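Section 2: Choosing a Spot and Leveling Your Brekley Work Table

Welcome to the fun part! Your table is out of the carton, the legs are on, and now you get to decide where it will live. Take your time here, because a table that sits flat makes every project after this one more enjoyable (and your pencils will stay put!).

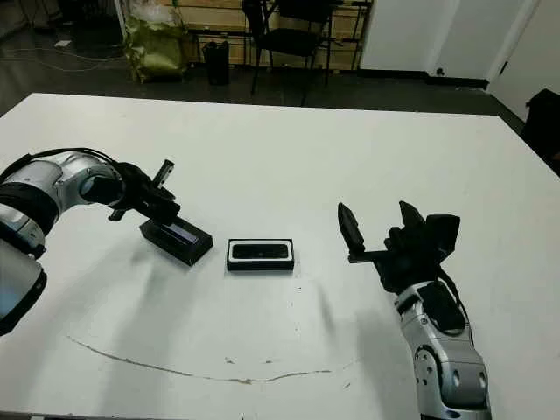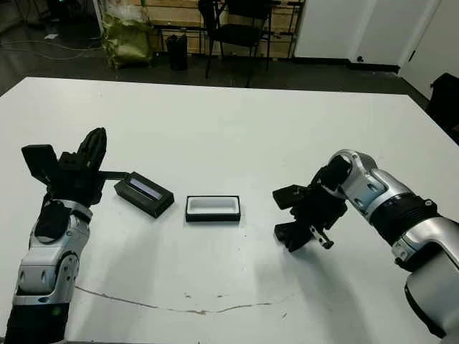 White tabletop on a dark gray floor.

What you need: the leveling key from parts bag 13, a spirit level, a soft cloth, and a helper for step 1.

1. With a helper, lift the table by the frame and set it in place. Leave 20 inches clear on any side where you plan to sit.

2. Turn all the leveling feet clockwise until they stop.

CAUTION: Never drag the table. The feet can bend, and a bent foot has to be replaced (order part 438).

3. Lay the spirit level along one long edge and read the bubble. Find the low end and turn its feet counterclockwise, half a turn at a time.

4. Move the level to a short edge and do the same again. Go back and check the long edge when you're done, as it often shifts a little.

5. Press down on each corner in turn. If you feel a rock, lower the foot at that corner until it just meets the floor.

6. Tighten the lock nuts by hand, then give each one a quarter turn with the key.

NOTE: On carpet, wait overnight and repeat steps 3 to 5. Thick carpet settles more than you'd think!

7. Wipe the top with a damp cloth and dry it right away. White tops love a drop of mild dish soap. Skip scouring powder, which leaves dull patches.

If you bought the Bodham cable tray, fit it now, before you load up the table. Turn to Section 3.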